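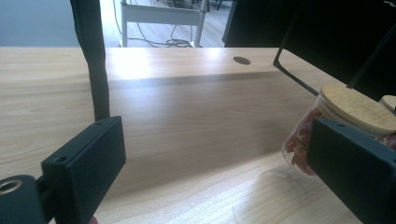
Pre-session check – handheld gripper, jar pick and place
Site: Midaswood, desk station
Date: November 27, 2019
Checked by: Yara Mahasneh
Task set: Cotimik, glass jars with lids

1. Finger screws tight, both sides – OK. Left one needed a quarter turn again. Third time since October, needs threadlock.
2. Finger faces clean – OK after wipe. Greasy from last session.
3. Lens clean – OK
4. Battery – OK, spare on charger
5. Storage – OK, room for the full set
6. Clock sync with logging laptop – FAIL then OK. Off by 3 seconds, restarted, fine now. Fjeld to look at it.
7. Glass checked for chips – OK. Run a fingernail round the rim, dont just look.
8. Lids seated – OK, pushed down by hand before every take

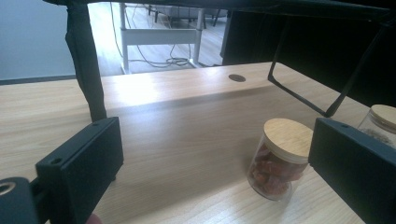 9. Start positions – PASS with comment. Start pose has to vary or the model just learns one spot on the desk. Upright jar with the reddish pieces is fine as a first target, the bamboo lid gives a clear edge to line up on. Keep the dark granular one further back so there's always a second jar to ignore. Swap them every 4 takes. Write the swap in the log, last time we had to guess from the footage and it took all afternoon.

10. Grip height – PASS. Grab the glass, not the lid. Lids are only pushed on and will come off in the fingers. Any take where the lid moves gets marked as a bad take – keep the file, do not delete it.
11. Squeeze – PASS. Slow close, stop when it holds. No white knuckles, its glass.
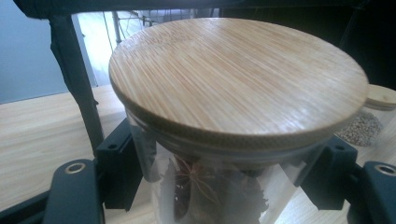 12. Lift – PASS. Small lift, hold, set down flat. Hold for a count of 3 so the labellers can find the end point. Some of you are rushing this.
13. Operator breaks – NOT DONE. No timer at the station. Wrist soreness reported by 2 people, see Flukeck sheet. Timer to be bought before next sesion.
14. Breakage kit (brush, pan, gloves) – OK, under the desk
15. Walkway and cables – COMMENT. Cables on the floor past the desk want tying back. Ok to run, but nobody walks through there holding glass.

Takes so far for this set: 356
Rejected on review: 9, mostly lids

Result – cleared to run, items 13 and 15 open. Recheck screws at lunch and initial here:

Y.M.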